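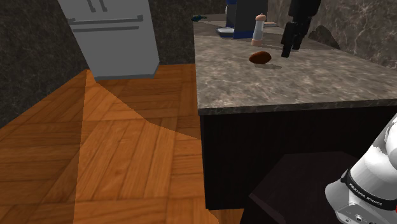

So I have finally joined a tipping comp, and I am hooked. Completely hooked. It's March, the season is barely under way, and I already have a notebook with coloured tabs in it.

Some background for those who only come here for the bread posts. My workmate Mitsuko Minami has been in the same footy tipping competition for years, and every autumn she asks if I want in. Every autumn I say no, I don't know enough, I'd be embarrassing. This year she just put my name down. The comp is called the Waketti Cup (after the street where the first one was run) and there are 20 of us in it. You pick a winner for every game, you get a point for each one you get right, and there's a margin pick on the first game of the round to split ties. That's it! No odds, no money on individual games, just a small entry fee at the start that goes towards the dinner at the end.

My first round was a shocker. I picked every home team on the theory that home teams win, and then watched them fall over one after the other. I got two. Sheldon Cloutier, who runs the ladder and sends out the results email, put a little wooden spoon next to my name. Fair enough.

Round two I tried reading the previews. All of them. I had tabs open everywhere and by the end I was more confused than when I started, because you can find somebody clever arguing for either side of any game you like. I got four, which I'd probably have managed with a coin.

Then I asked Mitsuko how she does it and she was lovely about it. She said to pick two or three things I'd look at for every game and ignore the rest for a month. So these are mine:

Days of rest. I write down when each side last played. A short break plus a flight across the country is a big ask, and you can really see it in the last quarter once you start looking.

Who's in the ruck. I didn't even know what a ruckman was for until this year (sorry, Dad) and now it's my favourite part of the game. If the first-choice ruck is out I at least stop and think before tipping that side.

The weather at the ground. Rain drags the scores down and makes a mess of my margins, so on a wet night I go small. I had 9 points for the opener last round and was only a goal off, and I yelled loud enough to frighten the dog.

I leave the ladder alone this early. Everyone's been telling me it doesn't mean much until they've all played each other a bit, and I can believe it. The side I had down as hopeless won by 83 last month in a practice match and has looked terrific since.

The other thing I've learned is to put my tips in early and then leave them. In round three I changed two at the last minute because Shigeru Iwasaki was so sure of himself in the group chat, and both of the ones I'd changed from got up. He tipped them himself in the end, too! I have muted the chat from the time teams are announced until the first bounce, and my blood pressure is better for it.

What I didn't expect is how much more fun the games are. I used to have the footy on while I did the ironing. Now I'm sitting forward on the couch for two sides I have no connection with at all, barking at a half-back flanker I couldn't have named in February. Fumiko Tsuchiya came over for dinner a couple of weeks ago and I made her eat off her lap so we could see the last quarter – she took it very well and has since asked whether there's a waiting list.

Current standing: fourteenth, up from dead last. Mio Kikuchi is out in front with a gap already, and she tips by gut feel and nothing else, so make of my notebook what you will. I'm aiming for the top half by the bye rounds.

If any of you are in a comp, tell me in the comments what you look at. I'm especially keen to hear how you pick margins in the dry, as I'm all over the place with those. Tips for the next round are due at 6 pm and I've still got one game I can't split. Leaning to the visitors. They've had the extra two days.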